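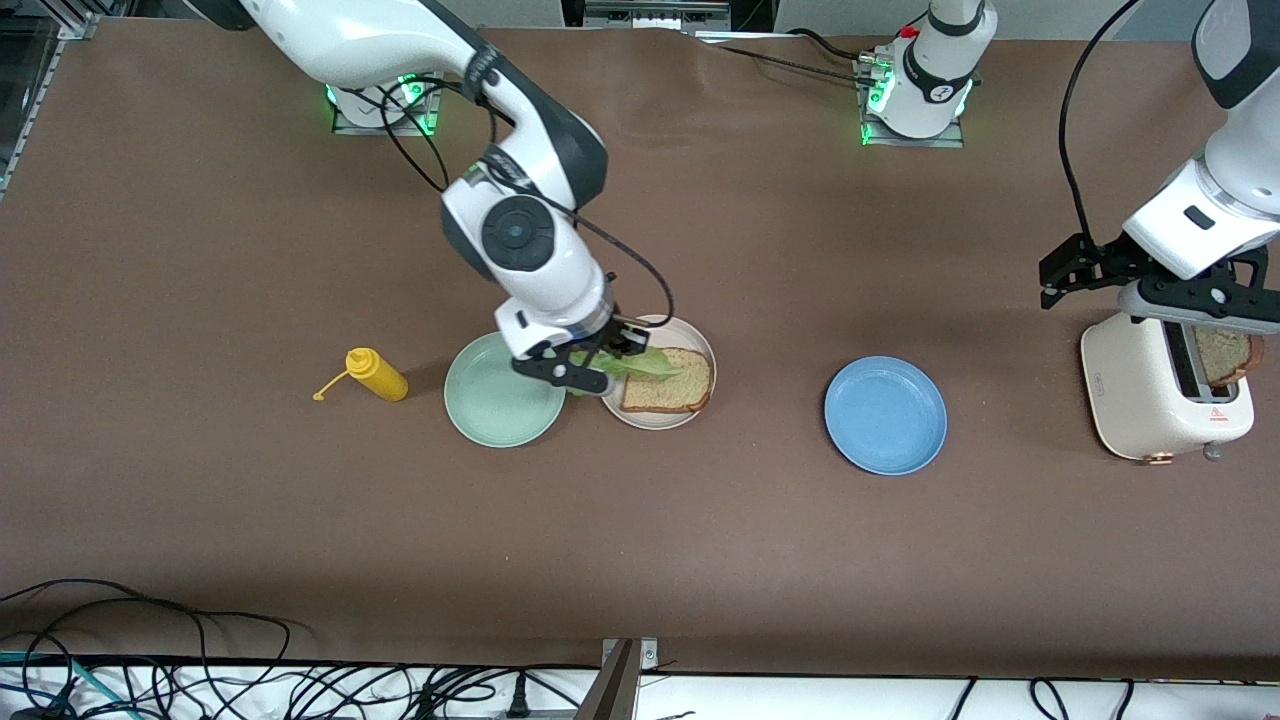 Photo: Semside Kitchen Notes

Sandwich tips from the Urnar open day, 12 Feb 2020

Two arms, one table. One gripper lays lettuce on whole-grain bread, the other works at the toaster.

Worth copying at home:
Dry the leaf before it goes on. Wet lettuce slides.
Keep the toaster at one end – plates in the middle.
Lay the squeeze bottle on its side so the mustard stays near the cap.

Filed under: Kitchen > Small Jobs

2 comments
florkar84: Toast first, always.
Mustard under the leaf or over?

© Semside | Contact | Back to top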